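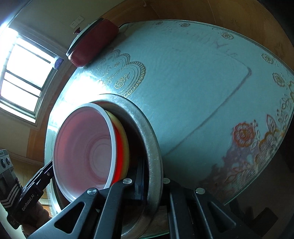 Informe de progreso – Proyecto Menon, recogida de demostraciones domésticas
Periodo: de enero a abril
Para: Ketill Holst, Trostari
De: Nerea Peñalver, coordinación de campo

Estimado Ketill:

En el informe anterior te prometí uno más corto. He cumplido a medias, como verás por la longitud, pero he quitado el glosario.

1. Dónde estamos

A cierre de abril tenemos 2508 episodios aceptados de los 4000 comprometidos. Por «aceptado» entendemos lo que acordamos en el anexo: la tarea empieza y acaba dentro de la grabación, la trayectoria de la pinza se reconstruye sin saltos y alguien distinto de quien grabó lo ha revisado. Si contáramos como cuenta la gente optimista, es decir, todo lo que hay en el disco, la cifra sería más bonita y tú me la devolverías con un comentario al margen.

Vamos por detrás del calendario. El plan preveía llegar a abril con dos tercios del total y nos hemos quedado algo cortos. La mayor parte del retraso viene de febrero, cuando dedicamos casi tres semanas a repetir calibraciones. El resto viene de haber supuesto que en una casa particular se puede grabar a la hora de comer.

2. Qué se ha grabado

El grueso del periodo se ha ido en cocina y comedor: recoger la mesa, apilar y desapilar cuencos, meter y sacar piezas de barreños y palanganas, poner y quitar tapas. Todo con pinzas de mano, sin brazo, en casas de verdad y con los enseres de sus dueños. La regla sigue siendo no llevar atrezo. Tae-yang propuso en enero comprar un juego de cuencos idénticos «para tener una referencia» y se lo denegué; en marzo lo volvió a proponer con una hoja de cálculo y se lo volví a denegar, esta vez con menos argumentos.

Los cuencos encajados unos dentro de otros son la tarea que más nos cuesta. El operador tiene que meter un dedo de la pinza en un hueco estrecho y dejar el otro fuera, y una persona lo resuelve a tientas sin pensarlo. El modelo, de momento, lo resuelve llevándose el conjunto entero. En la prueba interna de marzo, con la política entrenada sobre los datos disponibles hasta entonces, de diez intentos de separar solo el cuenco interior salieron bien cuatro. En dos de los otros seis el cuenco acabó en el suelo. Eran de plástico, lo cual fue previsión de Benedita y no mía.

Hemos empezado también con las tareas a dos pinzas, una sujeta y la otra extrae. Rinden poco por hora, porque cada episodio exige sincronizar dos grabaciones y basta con que falle una para tirar las dos. Aun así, son las que Yuk-lan Siu pide con más insistencia desde la parte de entrenamiento, y suele tener razón, aunque preferiría que no lo incluyeras en el acta.

3. Lo que hemos tirado

Episodios rechazados en el periodo: 154. Los motivos, de más a menos frecuente:

Pérdida de seguimiento por reflejos. El metal pulido y la luz directa de ventana se llevan la palma. Una superficie lisa y brillante no le da al algoritmo nada a lo que agarrarse. Los manteles estampados, en cambio, funcionan de maravilla, y hemos llegado a celebrar en voz alta unas flores bordadas que en otras circunstancias nos habrían dejado fríos.

Desfase entre las dos pinzas. Corregido en parte con la versión de Sturnier que instalamos en marzo. Queda un error residual en sesiones largas que Benedita Mota está documentando.

Tarea interrumpida. Timbres, teléfonos, una abuela que consideró que aquello se fregaba de otra manera y lo demostró. Su demostración era impecable, pero sin pinza.

Etiqueta equivocada. Pocos casos, todos míos, todos de la misma tarde.

4. Revisión y etiquetado

La revisión cruzada se hace ya entera en Prika. El cambio ha costado más reuniones de las que merecía, pero el tiempo medio entre grabación y aceptación ha bajado de nueve días a tres. Falta por cerrar el criterio sobre los reintentos: si el operador falla el agarre, corrige y termina bien, ¿el episodio vale? Yuk-lan quiere conservarlos porque enseñan a recuperarse. Tae-yang Son quiere marcarlos aparte. Yo quiero una decisión antes de que se acumulen más, y por ahora se guardan con una marca provisional que, como todo lo provisional aquí, tiene ya documentación propia.

5. Presupuesto

Sin desviación en personal. En material hemos gastado más de lo previsto en dedos de repuesto para las pinzas y en tarjetas de memoria. En desplazamientos hemos gastado menos, gracias a agrupar las visitas por barrios. Una cosa compensa la otra con un pequeño sobrante que pido mantener en la partida de material – los dedos se seguirán gastando.

6. Próximo periodo

Completar los 1492 episodios que faltan, con prioridad para los de dos pinzas. Ampliar el horario a media tarde, cuando las cocinas están libres y el sol entra más bajo (esto último es un problema; Benedita propone cortinas, y de momento no tengo una idea mejor). Repetir la prueba de cuencos encajados con el modelo nuevo y el mismo número de intentos, para poder comparar.

Necesito de vosotros dos cosas: la respuesta sobre los reintentos y el visto bueno a una prórroga de seis semanas en la entrega final. La segunda la pedí ya por correo. La repito por si se quedó debajo de algo.

Un saludo,
Nerea Peñalver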